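Two-finger gripper and wrist camera kit from Zorik: a buyer's review
Reviewed by Eleni Kelmendi, March 2020

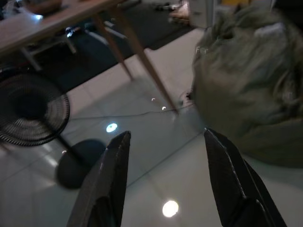 Photo: wrist camera, Niltineo test floor / E. Kelmendi

We bought the Zorik two-finger kit in January, after two quotes and a good deal of arguing over mounting plates. The price was £2156 for the gripper, camera, bracket and cable set. The arm was already on our books. Readers planning a first purchase should treat this as a review of the end of the arm only.

The fingers are black, thick and wedge-shaped, with angled tips. They suit soft and bulky items well. Plush toys are our usual test load, as they squash, shift and have no flat face to grip. The kit held them without trouble once we had lowered the closing force. Thin objects are another matter. A cable lying on a tiled floor took us several tries per pick, and the optional narrow tips would have been worth ordering at the start.

The camera is adequate. With the fingers open, both tips stay in view along with a useful stretch of floor between them. Anything very close goes slightly soft. Polished tiles are the harder problem: ceiling lights come back as bright spots, and one of these can sit right between the fingers. Our detection software marked such spots as objects until we masked them. Matt flooring or diffused lighting should go in the budget if the room allows it.

Running costs so far are low. Replacement finger pads are £28 a pair and we have used one pair. Fitting took almost 41 minutes, most of it spent routing the camera lead – the clips supplied are too small for it. The manual covers wiring properly but says little on calibration. Jimton, who supplied ours, answered questions by email within a day.

Compared with the Baloyi unit we hired last year, the Zorik opens wider and is heavier. Check the payload figure for your arm before ordering, and subtract the weight of the bracket as well. The quote sheet leaves it out.

Suitable for: mixed soft goods, teaching rooms, general floor pick-up work.
Less suitable for: flat or thin parts.

Comments

Ibrahim Lawal: Same clip problem with ours. We used hook and loop ties instead.

Petronella Ngcobo: Does the price include VAT?

Eleni Kelmendi: No, VAT is extra. Delivery was included.

Ignacio Cabello: Narrow tips are fine on cable but they mark foam. Keep both sets.

Related reviews
Hiring or buying a small arm: costs over three years
Baloyi gripper, long-term report
Lighting for glossy floors, by Sneha Bansal

Contact | © Niltineo | Back to top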